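Participants Needed: Table Setting and Clearing Sessions, Skurkemska Kitchen Lab

Gustora is recruiting adults for paid sessions on how people lay out, use and clear small kitchen items on a tabletop. Results feed into the layout guide for the Dindivham line of compact kitchen sets. Sessions run through August at the Skurkemska site, second floor, Room 7.

Number of places: 25
Session length: 30 minutes per visit, two visits required
Start times: between 9 a.m. and 4 p.m., assigned after screening

Tasks

Participants stand at a table and arrange a given set of items according to a printed card. Typical items are cutting boards, bowls, plastic forks and knives, wooden racks and toy fruit. Real food is not used. Each layout is held until the session lead confirms it, then cleared into a tray and the next card is issued. There are 12 cards per visit. Speed is not scored. Talking is allowed, but please keep phones off the table.

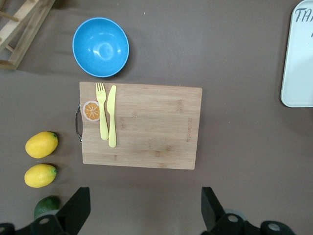

Session table with bamboo cutting board, yellow fork and knife, and blue bowl.

Some cards specify exact positions, such as cutlery side by side on the board. Others say only "ready to eat" or "put away," and the participant decides. Do not ask the session lead for the preferred answer on open cards. Items are wiped down between participants.

Requirements

Age 18 or over. Able to stand for the full session and lift a cutting board with one hand. Able to read short instructions in English. Normal or corrected vision. Left-handed applicants are encouraged; the first round was short of them. Employees of Gustora and Savchuk are not eligible, nor is anyone who took part in the Savchuk drawer study.

Payment

A flat fee is paid by bank transfer after the second visit. Participants who complete only one visit receive half. Parking is not covered.

To apply

Fill in the screening form at the Skurkemska front desk or request it by mail. State handedness, available hours and any allergy to bamboo or cleaning products.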